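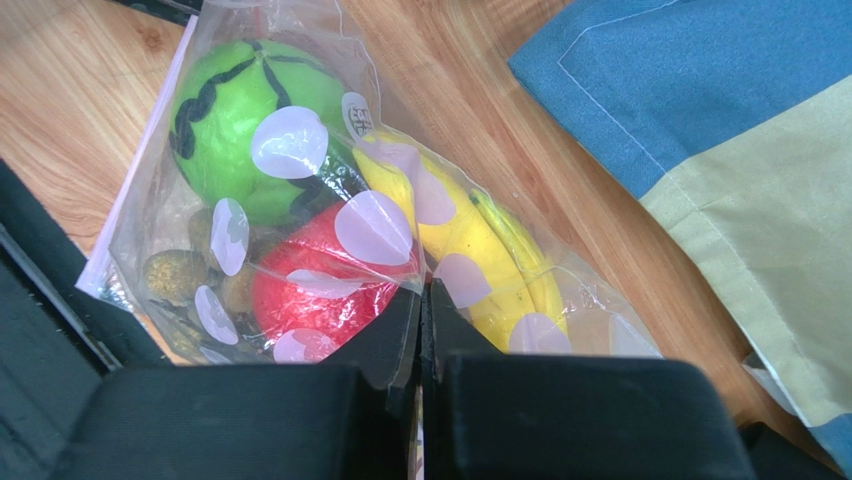

Gripper closes on plastic bag, stops, then drops everything on the way up

Posted by Ataberk Karabulut, 10 March 2020

Hi all, hoping somebody has run into this. I have a two-finger gripper on a small arm (Revby controller, wrist camera) and I'm trying to get it to pick up a clear dotted bag with toy fruit inside. Loose toys are no trouble at all. With the bag, the fingers come down, close, the controller reports "object held", and then the arm lifts and the whole thing slides out about halfway. Twice it kept just a pinch of plastic and the bag swung into the side of the arm, which scared me enough to hit the stop button.

I set the force limit to 160 and tried four different approach angles. Same thing every time. Is my gripper bad or is it a setting?

Thérèse Marchand

I don't think your gripper is bad! I had this exact mess last August with bags of dried beans. The "held" message on the Revby only means the fingers stopped before they were fully closed. A bunched-up fold of plastic will do that, and so will one round toy that's about to squirt out sideways.

Couple of things I'd try. Go for one solid piece through the plastic, near the middle of the weight. I'd pick the bananas over either ball, they're long and you can get the fingers across them. Then lift just a tiny bit, pause, and read the finger gap again. If it changed, lower and let go. Mine went from dropping nearly every bag to a drop now and then.

And please slow the lift down until it's sorted (I run mine at a crawl). Keep your hands out of there while it's retrying, mine once started a second try while I was reaching in to straighten the bag. Pause it first, every time.

cleltunetti_fan

just crank the force up, 160 is nothing. i run 2,000 and never drop a thing

Thérèse Marchand

Please don't do that without checking your units, they aren't the same on every controller. And more squeeze on a round toy in slippery plastic can pop it out faster.

Ataberk Karabulut

The small lift and pause caught the slip on the first try, thank you! Leaving the force where it is. Still getting a false "held" when it only grabs the loose end of the bag, so I'll look at the gap numbers tonight.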